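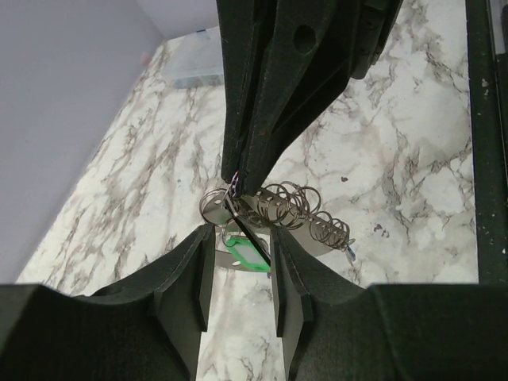
The key room at Brusico used to have three people in it on a day shift, and the woman who has run it for eleven years says the hardest part of the job was always the returns. Brusico looks after locks, keys and access for rental buildings, and when a tenant moves out the keys come back in whatever state the tenant left them. A lot of them come back as one lump, rings through rings, with a green plastic tag in there somewhere and the label window unreadable. "You pick up one link and you find out what it's attached to," she says. "That was the job when I did it by hand and it's the same job with the arms. You pinch one link and you go slow."

The arms arrived at the Elbridge site in February. There are two of them, working over one table, and they take a share of the returns that the clerks used to do from seven in the morning until the bins were empty. The company calls the setup the Dredovik cell, after the building it was first tried in. The clerks call it the table.

She asked not to be named, and so did the two clerks who work with her. None of them was against talking. One said she had a brother in the business and didn't want to hear about it at dinner.

I asked what changed first.

"My hands," the supervisor says. "I had tape on both thumbs for years. Split rings take your nails off. I haven't bought tape since spring."

The second thing was the chairs. Sorting was sitting work, and now most of the shift is on your feet, walking between the intake counter, the table and the cutting bench. The older of the two clerks likes that less than the younger one does. "I took this job so I could sit down," he says. He has asked for a stool at the table and has been told it's on order.

In the last full month before the arms, the room handled 2698 returned sets. The supervisor has the number on a sheet taped inside a cabinet door. In the first month with them, the cell took 1000 of those off the clerks' hands, and she had to step in on 271. She considers that too many. Most of the time it was a tangle that had closed up tighter while the arms were pulling on it, or a ring that had sprung. Last month she stepped in less, though she wouldn't give me a figure until she'd checked it.

"They told us it would be hands off," she says. "I never believed that part. I wanted to know who gets called when it stops, and is that person paid for it."

The answer took until summer. Clerks who are trained to clear the cell now get a higher hourly rate, and two of the three on days have done the training. The third moved to the front counter at her own request. No one was let go. When someone left the evening shift, though, the position wasn't filled, and the younger clerk brought that up before I could ask. "They'll say there were no layoffs and it's true," she says. "But there used to be four names on that schedule and there are three."

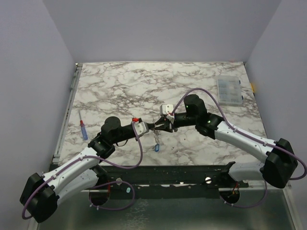 She is the one who spends the most time with the cell, and she showed me how she judges a set before she decides whether to leave it or take it over. Single keys on one ring she doesn't even look at. Long pieces are different. A silver chain with a blue tag at the end will hang down between the two grippers and rest on the table, and what she watches is the tag, which she says tells her more than the grippers do. If the tag swings, she waits. She also keeps the screwdriver with the see-through blue handle for stubborn rings, and it was lying on the left side of the table. "That's my side," she says. "Everybody knows it goes there."

The training was done by a contractor, Cheng, over four days. The supervisor thought two of those days were useful. The others were slides. She would have preferred to spend them with a bucket of real returns, and she said so on the feedback form.

What the clerks do with the time is mostly matching. A set is worth nothing until someone knows which door it opens, and the backlog of unmatched sets stood at 649 when the cell went in. The older clerk has been working through it on Tuesday mornings, when intake is slow. He enjoys it. He knows the old buildings and can tell some of the locks by the cut of the key.

I asked him if he'd go back to the way it was.

"For the sitting, yes," he says. "For the rings, no."

The supervisor wants a second table before winter, and a bigger bin at intake. She expects to get the bin.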